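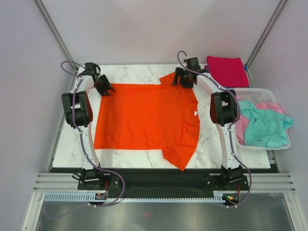
Orange T-shirt, laid out flat.

Plurkbridge Clothes Bank, progress report, June
To: Fostell Fund
From: Radek Šindelář

Short one this time, sorry, van is due at 2 and I'm still on the school orders.

Where we are. Second room at Vlček Hall is open. Racks up, lights working, damp patch by the back door treated and painted over. Still waiting on the new lock. Landlord says Thursday.

Referrals. Mostly from the two primary schools and the health visitors, same as last quarter. More teenagers than we planned for, so we're short of mens small and anything in a long leg. Baby clothes the opposite, we have far to many and have stopped taking them until September.

Uniform swap. Went well. 30 families came, queue out of the door for the first hour. Polo shirts went first, then PE kit. Skirts hardly moved. Next one will be in the last week of term and we'll open earlier for parents on shifts.

Washing. The Fumivico dryer is still out of action, part on order. We've been using the launderette on the corner, so that line is over budget. I'd like to move money across from printing to cover it. Can you confirm thats ok by email? Don't want to do it without your say so.

Staffing. Saturday sorting post filled, started last week. Driver post not filled, two interviews, neither suitable. I'm doing the van runs myself for now, so the stock list is behind.

Not done yet:
Winter coat storage, no quote recieved
Leaflet in Polish and Romanian, text agreed, not printed
Fire check on the second room, booked

Spend sheet to follow once the launderette invoice is in. Ring me after 2 if anything's urgent, mornings I'm driving.

Radek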